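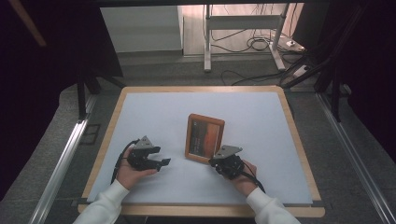
May is when the Jendthorpe newsletter traditionally tells you to get rid of things, and this year the job fell to me, a person who owns 29 coffee mugs. My one piece of advice concerns picture frames. Stop buying new ones until you have stood an old one up by itself on a plain table and looked at it for a full minute. A small wooden frame with a fiery orange sunset in it gets lost on a crowded shelf, but give it a pale tabletop to itself and it looks almost expensive. I tried this at home with 6 frames. Four went back on display and two went into the drawer, where they joined a great many of their relatives.

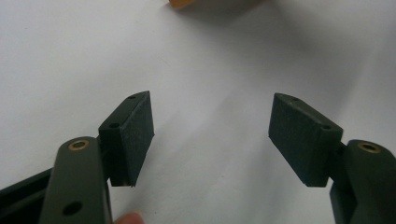

The drawer is the next problem. Our swap table at Gidora Hall opens Friday at 10, and frames are welcome with or without glass. Last spring we took in 406 items and sent home around 390, most of them, I suspect, with the same people who brought them.

Posted in May by the Home Corner editor

Comments (3)

Does the minute of looking apply to husbands?

I have a Rollulard frame missing its back. Will you take it?

Only 29 mugs? Amateur.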